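**Work surfaces and storage** are the two halves of any well-run packing or sorting room: the clear area where things are handled, and the shelves or cabinets where they wait. The pairing is humble and wonderfully old, and it turns up in post rooms, sewing rooms, kitchens and garages alike.

## The surface

Green has long been a favourite colour for work surfaces. It's easy on the eyes over a long day, and pale items show up beautifully against it - thread, paper, labels, small white parts. Mats are often laid edge to edge, so seams are common and do no harm if they lie flat.

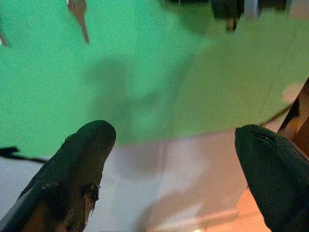 *A bright green work surface beside a pale grey-white floor area.*

Birgit Sauerland, whose handbook *The Clear Bench* (Walterow, 361 pages) is still a delight to read, advised leaving the middle of the surface free at the end of every job. She also favoured soft, even light from one side. Her own bench at Brilgate was 86 centimetres high, a height she defended cheerfully against all comers.

## Storage

Pale shelving brightens a room and makes coloured goods easy to spot from a distance. Rails and hooks add a surprising amount of hanging space for very little money.

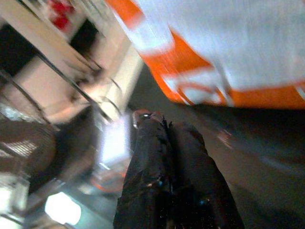
Bold markings on large items are a great help too, as a wide band of colour can be recognised long before any lettering can be read. The Pellegrini method, taught at Brilgate each May, goes further and gives every shelf its own colour. A room of about 200 items can be organised this way in an afternoon, and it's far more fun than it sounds.

## See also

- Flimum shelving
- Cutting mats
- Colour coding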